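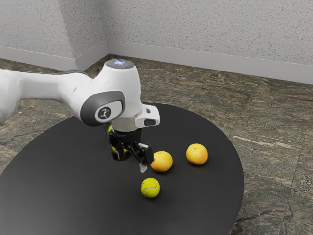 The arm in simulation, gripper down next to the first orange.

Before I let the arm near my real bench I build the whole job in the simulator, and I'd tell anybody with a home arm to do the same. I skipped that step once, back in May, and bent a fingertip on the first run. So let's set up a little fruit sorting job: oranges go in one spot, the tennis ball goes in another. I call my version Dekgate (it's just the folder name, don't read anything into it).

Step 1. Put in the table
Add a round table and fix it to the floor so it can't slide. Mine is black, and I like it that way because bright fruit stands out nicely for the color mask later on. Make sure the collision shape is a cylinder too! I left mine as a box for a whole evening and the arm kept dodging corners that didn't exist.

Step 2. Drop the objects
Two oranges and one tennis ball is plenty to start with. Let them fall from 2 cm up and wait for everything to settle before you save the start state. If they roll away, bump up the rolling friction a bit at a time.

Step 3. Set the hover pose
Point the gripper straight down and bring it in beside the orange, with the fingertips just clear of the table. I keep a 3 mm gap. Save that as its own pose, you'll be using it constantly.

Step 4. Fix the colors
A tennis ball is yellow-green and an orange under bright light can go pretty yellow on top, so a lazy threshold grabs both. Vojtěch Michalík from our workshop in Totley showed me how to sample the shaded lower side of the fruit as well, and that cleared up most of my mix-ups.

Step 5. Run it overnight
Shuffle the start positions and let it go. I did 2,000 tries and logged every miss, then replayed 30 of the bad ones at slow speed. Most of mine were one finger coming down on top of the ball, so I opened the gripper wider and went again.

Next up is moving the poses over to the real arm, at quarter speed and with my hand on the stop button.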